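Writing the Death Notice
Week 4 handout - Community Newspaper Writing, Clarlow campus
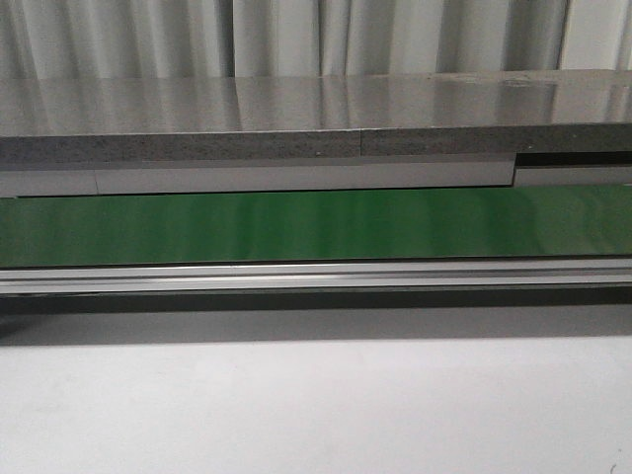
Most of you signed up for this course hoping to write about council corruption. You will get there. First you will write death notices, which more people read and which generate far more phone calls when you get them wrong.

1. Notice or obituary

A death notice is paid for, usually by the line, and its job is to tell people who died and where to turn up. An obituary is longer, tells a life, and may be written by staff or by the family. The Bement paper runs both on the same page under one heading, so readers there use the words as if they were the same. You may not.

Last year's students went through the Bement back issues and coded 858 notices. I'll be referring to their tally all term, partly because it's useful and partly because it took them until July.

2. Order of information

The usual order is full name, nickname if anyone used it, age, place, date of death, family, working life, clubs and faith, service details, donations. You can shuffle the middle. Leave the top and bottom alone. People scan the top to see if they knew the person and the bottom to see if they need a clean shirt by Wednesday.

Put the maiden name in. Half the old school friends are looking for it.

3. Verbs

"Died" is a perfectly good verb. "Passed away" is fine if the family asks for it. In the Bement tally, 84 notices used neither and sent the person somewhere instead: home, to the great fishing hole, to the big curling rink in the sky. If the family wants the curling rink, they get the curling rink. They're paying by the line.

"Suddenly" and "after a long illness" carry weight, and readers will draw conclusions from both. Never add either one on your own. Never guess at a cause of death.

4. Survivors

This is where the phone calls come from. Check:
- spelling of every name, including the ones you think you know (Jon, Kathryn, all the Macs and Mcs)
- partners in brackets after the son or daughter, and whether the family still wants that partner in the brackets
- stepchildren, and what the family calls them
- who died first ("predeceased by") and who is still with us. Mixing these up is the worst mistake you can make in this line of work, and I have made it.

Pets are allowed. Put them after the grandchildren, however the family feels about the grandchildren.

5. Length

The longest piece in the Bement set ran to 3,732 characters and included a recipe for date squares. After a fair edit it came to 3,124, recipe intact. Look at what was cut: two lists of committees, a second mention of his honours from the agricultural fair, and the word "beloved" five times out of six. Look at what stayed. The squares were the best thing in it.

6. Checking

Confirm the death with the funeral home before anything runs. Ring them yourself on a number you looked up, and don't use the one in the email. Then read the service time and address back out loud. Tolentino has a Church Street and a Church Road, at opposite ends of town, and mourners have been known to tour both.

For next class

Write a notice of no more than 12 lines from the Groken fact sheet. One date on the sheet is wrong and the age doesn't add up. Find it before you start typing. Bring a printed copy, double spaced, and a pen in a colour other than black.

Late work: the paper goes to press without you, and so do I.

Clarlow campus, Writing and Media office | Contact us | © Course materials, for enrolled students only | Back to top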